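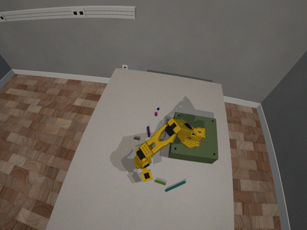
Section 6. Positioning, levelling and first use

The Mollow worktable must be levelled in the position where it will be used, and levelled again each time it is moved. A table set true in one room will seldom be true in another. Choose the position before any of the feet are adjusted. The long rear edge may stand close to a wall, as it does against the grey wall shown, but the top must not touch the wall at any point. A matte, finely speckled top gives little glare, so the direction of the window need not affect the choice.

Before you start

You will need the open-ended spanner from the fittings bag (part 123), a spirit level at least as long as the short side of the top, a torch and a clean dry cloth. Two people are needed for steps 1 to 3. One person can carry out the rest.

CAUTION: Do not drag the table. The feet will mark soft floors, and the threaded stems may bend. A bent stem cannot be straightened and must be replaced.

6.1 Positioning

1. Clear the top completely. Remove the drawer unit if one is fitted (see Section 4).

2. Turn all the feet fully in, by hand, until they stop. Do not tighten them with the spanner.

3. Lift the table by the frame rails and lower it into position. Do not lift by the edge of the top.

4. Leave a gap between the rear edge and the wall. The gap should be the same along the full length of the table. If the wall is uneven, measure from the point that stands out furthest.

5. Check that no foot rests on a floor joint, a carpet edge, a cable cover or a loose board. Move the table if necessary.

Note: On floating floors, place the wide pads supplied with the Riviere floor kit under the feet. The pads go smooth side up. They are not needed on concrete or tile.

6.2 Levelling

1. Press down on each corner of the top in turn. If the table rocks, turn out the foot that is clear of the floor until it just touches.

2. Place the spirit level on the top, parallel to the rear edge. Read it, then turn the level end for end and read it again. If the two readings differ, the level itself is out and should not be used.

3. Raise the low end by turning out both feet at that end by the same amount. Always raise the low end. Do not try to lower the high end, as the feet are already fully in.

4. Place the level across the top from front to rear. Correct as in step 3, working on the front pair or the rear pair.

5. Repeat steps 2 to 4 until the bubble is central in both directions. Two passes are normal. A badly sloping floor may take more.

6. Hold each foot still with the spanner and tighten the locknut against the frame. Check the level once more, as tightening can shift a foot slightly.

CAUTION: Do not extend any foot beyond the red ring on its stem. If the table cannot be levelled within this limit, fit a packing plate beneath the foot or choose another position.

Note: Tables supplied with the Clavach frame have a centre foot under the front rail. Leave this foot clear of the floor until step 6 is complete, then turn it out by hand until it touches. It is a support only and must not be used for levelling. 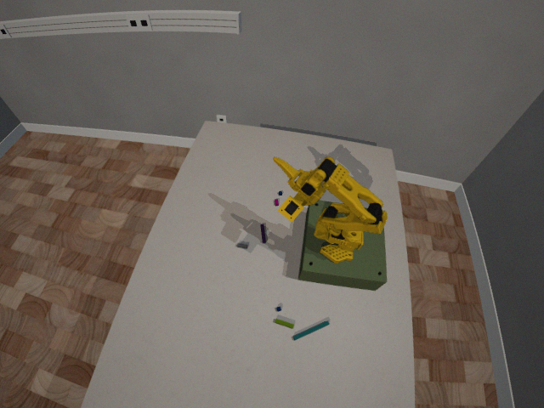

6.3 Loading the top

The rated load of the table is 120 kg, spread evenly over the whole surface. The rating includes anything fixed to the top and anything hung from it. A load carried on a small area should be given a wider base, so that the weight does not bear on one spot. The dark green base plate shown near the right-centre of the white top is wider than the perforated foot plate resting on it, and the same arrangement suits a vice, a press or a heavy stand. Allow for reach as well as weight: a load that extends to the left of its base puts more force on the left side of that base than on the right.

1. Place the heaviest item first, over or close to a frame rail. The rails can be felt from below.

2. Add lighter items, working outwards. Keep the front edge free for the hands and forearms.

3. If an item is to be clamped, put a flat pad between the clamp and the underside of the top. Tighten by hand only.

4. Check the level again once the table is fully loaded. Slight movement is to be expected on carpet. Correct it with the feet, after removing the load from the end to be raised.

WARNING: Do not stand, sit or kneel on the table. Do not place a load on an overhanging section with nothing on the rest of the top. The table may tip.

Note: Drilling the top is allowed only within the areas marked on its underside. Holes made elsewhere may weaken the core, and the damage is not covered by the guarantee.

6.4 Settling period

The feet and floor will settle under load. Check the level after one day and again after one week. Loosen the locknut before adjusting a foot and retighten it afterwards. Once the second check is satisfactory, a check every May and November is enough for a table in daily use.

If a table that was level begins to rock, look first for a loose locknut. If all the locknuts are tight, look for movement in the floor. Frame bolts should be checked last, using the procedure in Section 3, as they rarely work loose once the table is loaded.

6.5 Cleaning before use

1. Wipe the top with a cloth dampened with warm water and a little washing-up liquid.

2. Wipe again with clean water and dry at once. Do not allow water to stand along the edges.

3. Remove any label adhesive with white spirit on a soft cloth, then repeat steps 1 and 2.

Do not use scouring powder, wax or furniture polish. Polish leaves shiny patches on a matte surface, and these can be removed only by repeated washing. Pale tops should be wiped promptly after contact with ink, tea or rust.

6.6 Spare parts

Feet, locknuts and floor pads can be ordered separately. Quote order code 3910 for a full set of feet with locknuts. The Ollow side shelf uses a shorter stem, and its feet must not be fitted to the main table.

Section 6 revised August 28, 2018. Technical editor: Marisol Esposito.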